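サイト内を検索 キーワードを入力 検索

フロルビー(Flollby)から帰ってきて、やっと洗濯物が片付きました。10月の旅行、毎年どこに行くか最後まで迷うんですが、今年は勢いで決めてしまって、結果かなり好きな町になりました。忘れないうちに書いておきます。

まず移動の話から。空港からはバスで42分。電車もあるんですけど、乗り換えが一回あって、スーツケースを持って階段を上がるのが嫌だったのでバスにしました。右側の席だと途中から湖がずっと見えるので、もし行く人がいたら右側です、右側!私は行きは左に座ってしまって、通路越しに首を伸ばしていました。

泊まったのは Pruno という小さな宿で、部屋は全部で19室。駅から歩いて5分と書いてあったけれど、石畳の坂があるので、荷物があるともう少しかかります。着いたのが夕方で、受付のお姉さんがりんごのジュースを出してくれて、これがすごくおいしくて(おかわりしました)。部屋は広くないかわりに窓が大きくて、朝6時すぎにはもう教会の鐘で目が覚めます。早起きが苦手な人は耳栓があるといいかも。

朝ごはんは宿でもつけられるんですが、二日目からは広場の角のパン屋さんに通いました。カルダモンのきいた丸いパンと、やたら大きいカップのコーヒー。店内の席はすぐ埋まるので、私はだいたい外のベンチ。風が冷たくて手袋をしたままパンをちぎるという、ちょっと変な食べ方になってました。

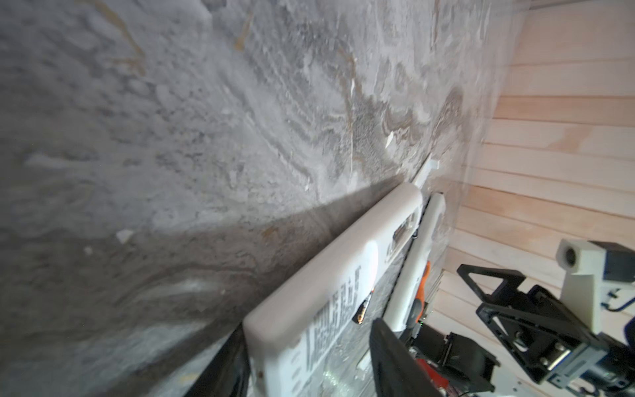

マーブル模様のグレーと、淡い色の木の壁。

さて、今回いちばん楽しみにしていたのが Solberg の丘です。町の北側にあって、登り口まではバス、そこから歩き。ガイドブックには初心者向けと書いてあったのに、最初の30分がずっと登りで、途中で何回も立ち止まって写真を撮るふりをして休みました。小さい子を連れた家族にすいすい抜かれて、ちょっと落ち込みましたが……。でも上に着くと、湖と町の屋根と、その向こうの島まで一気に見渡せて、もう息切れのことは忘れました。紅葉は少し早かったみたいで、まだ黄色が始まったくらい。それはそれできれいでした。

頂上には小屋があって、温かいスープが飲めます。えんどう豆の、どろっとしたやつ。カードが使えなかったので、現金を少し持っていくこと。私は小銭をかき集めてぎりぎり足りました。

帰りはバスの時間を読み間違えて、次の便までかなり待つことに。停留所の時刻表、平日と休日の欄が逆に見えるんですよね。私だけかな。待っている間にのら猫らしき子が足元に来て、しばらく一緒に座っていたので、退屈はしませんでした。

最終日は Skultamance に行きました。古い倉庫を改装した建物で、一階が雑貨とか古本、二階が展示スペースになっています。期待していなかったのに、気づいたらお昼をすっかり過ぎていて、あわててお土産を選ぶことに。買ったのは布のコースターと、はちみつの小瓶と、絵はがきを何枚か。陶器のお皿もものすごく迷ったんですが、重さに負けました。今になって後悔しています。青いふちのお皿、まだ夢に出そう。

お金のことも少し。食事は思ったより高くて、夜に外で食べるとお財布がみるみる軽くなります。途中からはスーパーで黒パンとチーズとスモークサーモンを買って、部屋で食べていました。これが旅行中いちばん幸せな時間だったかもしれません。窓を少しだけ開けて、鐘の音を聞きながら。

服装は、昼は薄手のセーターで平気、日が落ちるとダウンがほしいです。雨は一日だけ。傘をさしている人はほとんどいなくて、みんなフードをかぶって歩いていました。私も真似したら前髪がぺちゃんこに。

湖の遊覧船には今回乗れていません。秋は便が減っていて、行ったときには午後の便がもう出たあとでした。船の時間は先に調べておいたほうがいいです。次は夏に行って、船に乗って、あのお皿を買います。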